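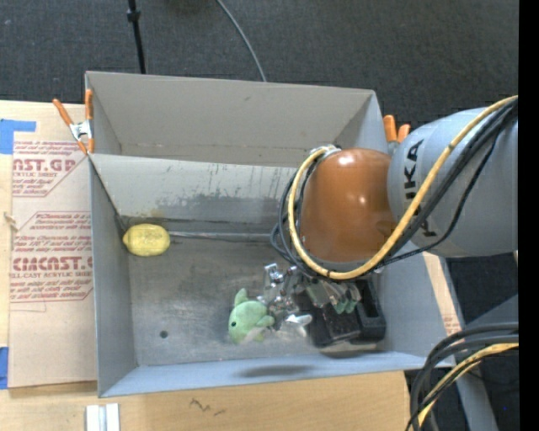 El KUKA sobre la cubeta gris, con el limón y el peluche verde en el compartimento de delante.

Foro Robótica en el aula > Proyectos de alumnos > Proyecto Orkodness: ¿sirve para algo vaciar una cubeta?

pinza_torcida
27/10/2022
Abro hilo porque en el departamento me miran raro cuando lo digo. Los del optativo han elegido como proyecto pasar objetos de un lado a otro de una cubeta con divisor. Lo llaman Orkodness y lo quieren llevar a la muestra de Pletbridge. En la memoria ponen 60 agarres buenos de 64 intentos. Muy bonito. Mi pregunta es qué han aprendido de robótica y qué han aprendido de repetir hasta que salga. Con un limón y un peluche también me luzco yo.

marea_baja
Depende de quién colocaba los objetos entre intento e intento. Si los ponía siempre la misma persona y más o menos en el mismo sitio, ese 60 no me dice gran cosa. ¿Lo cuentan en la memoria?

pinza_torcida
Ni una línea. "Posición aleatoria", y ya.

Zusness
Aleatoria según un chaval de dieciséis años = donde le pilla el brazo más cerca.

tornillo_m4
Pues yo no lo veo tan mal. Un limón es rígido y resbala, el peluche cede y según por dónde lo cojas se te va. Y fíjate en el limón de la foto, metido en la esquina junto al divisor. Ahí una pinza de dedos lo pasa mal, hay que entrar casi rozando las paredes. Si de verdad lo sacan de ahí, me quito el sombrero.

pinza_torcida
Si lo sacan. Una foto con el limón en la esquina la hago yo en un momento. Quiero ver la tabla por objeto y por zona, y no existe. Existe el total.

marea_baja
Entonces pídesela, que para eso eres el tutor. No hace falta abrir un hilo para desahogarse.

pinza_torcida
Pedida está. Me contestaron que los datos "estaban en el otro portátil".

cable_amarillo
Otra cosa. ¿Qué pintan dos pinzas de orejas naranjas sujetando el borde de la cubeta? Si se mueve la cubeta se mueve todo el sistema de referencia. ¿Recalibran cada vez o confían en el apriete?

tornillo_m4
En nuestro centro usamos sargentos de toda la vida y aguanta la sesión entera. Eso sí, marcamos la mesa para comprobarlo.

cable_amarillo
Pues eso, comprobarlo. A mí lo que me preocupa más es el mazo de cables. Con esos bucles alrededor de la muñeca, cualquier giro grande acaba en tirón. Nosotros perdimos un conector así en julio y tardaron 5 semanas en mandarnos el repuesto.

Zusness
Y luego en la rúbrica puntúa más el póster que el cableado.

rueda_loca
Fui jurado en Pletbridge y discrepo un poco con el tono general. El póster pesa poco. Lo que preguntamos siempre es qué pasa cuando falla, y ahí se cae la mayoría. Un grupo que llega con 48 aciertos y te explica cada fallo queda por delante de uno con 60 que se encoge de hombros. La categoría Ionescu va justo de eso.

pinza_torcida
No sabía lo de la categoría. ¿Hay que entregar los registros en bruto?

rueda_loca
Sí, y con los intentos fallidos incluidos. Si solo traen el total no pasan de la primera criba.

tornillo_m4
Ahí tienes el argumento para que aparezca el otro portátil.

pinza_torcida
Se lo digo mañana. Sigo pensando que el proyecto es flojo, pero si traen los cuatro fallos explicados lo firmo. Y que otro grupo coloque los objetos, eso no lo negocio.

marea_baja
Cuelga la tabla aquí cuando la tengas.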